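Clinder Grasp Kit — README

Version of 29 Mar 2022. Maintained by Thiện Khương and Hưng Kiều.

What is in the package
The kit is a three-finger hand for a small robot arm, with a wrist camera mount and the Rosbridge driver. The recordings from our review of the kit are in the folder "cuadros". There are 179 recordings, each one a grasp of a thin or light object on a white table.

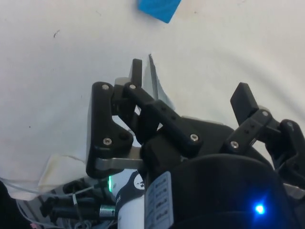
Wrist camera view, thin translucent sheet held in the fingers, blue block further back on the table.

Set-up
Fix the hand to the arm flange and connect the cables before you turn on the power. Set the grip force to five for thin sheets. The default value is 100 and it is too strong for them — we tore several pieces before we changed it.

Known problems
The fingertip pads collect dust, so please clean them every day. The driver sometimes loses the colour setting of the camera after a restart.

Questions about the recordings go to Hưng, questions about the driver to Thiện.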